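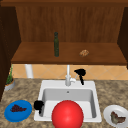 A white sink in a speckled countertop, with a red ball in the front of it.

How to read a candidate's campaign finance report before you believe the flyer

Posted 21/04/2020

Every April my mailbox fills up with cards telling me which candidate is "funded by neighbors" and which one is "bought and paid for." I have stopped believing either kind. The reports are public, they're free, and you can get through one in an evening if you know which pages to skip. What follows is how I do it for city and county races. State rules differ, so check yours before you accuse anyone of anything.

Step 1. Get the filing itself
Go to the election office that handles the race and find the candidate's committee. Don't use the summary on the campaign's own site, and be wary of the summary in the paper too. You want the full report with the schedules attached. If the office only posts a cover sheet, call and ask for the rest. In Valtcombe, where I vote, the clerk emails it as a scanned file that can't be searched, so set aside extra time.

Check the dates at the top. A report covers a fixed period, and campaigns love to quote the period that makes them look good.

Step 2. Ignore the big number
The total raised is the figure everyone repeats, and by itself it says very little. Look for these lines first:
Loans from the candidate
Transfers from other committees
In-kind contributions
Unpaid bills
A candidate who lends their own campaign most of its money can truthfully say they raised a lot. They can also pay themselves back later out of donations, depending on the limits where you live. I'd want to know that before I wrote a check.

Step 3. Test the "small donor" claim
Many places let a campaign lump small gifts together without names. Where I live the cutoff is $200. Anything under it can show up as a single line.

So when a flyer says the average gift is tiny, ask how they got there. An average is easy to push down. Sell a few boxes of buttons at a rally, count each sale as a contribution, and there you are. Divide the unnamed total by the whole total instead. It's a crude measure, but it's harder to dress up.

Also look for people who gave several times. Gifts from one person are supposed to be added together, and once they pass $200 for the cycle, the name should appear. I have seen reports where it didn't. Sometimes that's sloppy bookkeeping.

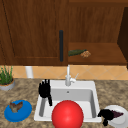 Step 4. Sort donors by employer and address
Type the named donors into a spreadsheet. Yes, by hand if you have to. Three columns are enough to start with: name, employer, street address. Then sort by each one.

What you're looking for is clumps. In the last council race I found a group of gifts from people listing Morkar as their employer, all on the same day and all for the same amount. That may mean a fundraiser at the office, which is legal. It may mean somebody leaned on the staff, which isn't. The report can't tell you which, and neither can I.

"Self-employed," "consultant" and "information requested" are worth a second look when there are a lot of them.

Step 5. Read where the money went
I think the spending pages are the more useful half, and hardly anyone opens them. If a campaign that calls itself grassroots pays most of its budget to one vendor, look that vendor up. Gentile Mail & Print turned up on reports from 2 candidates who were supposedly bitter opponents. A print shop can take any customer it likes, so I wouldn't build a theory on that - but I'd stop taking the feud so seriously.

Watch for vague entries such as "services" or "reimbursement." Some states require more detail and you can ask the filing office whether yours does.

Step 6. Look for amendments
Campaigns fix their reports, often after the vote. The Prevolska Road bond committee filed 3 versions of the same report. Save a copy each time you look and write the download date in the file name. If a number changes, you'll have both.

If you find what looks like a violation, send the page numbers to the election office and wait for an answer before you post it anywhere.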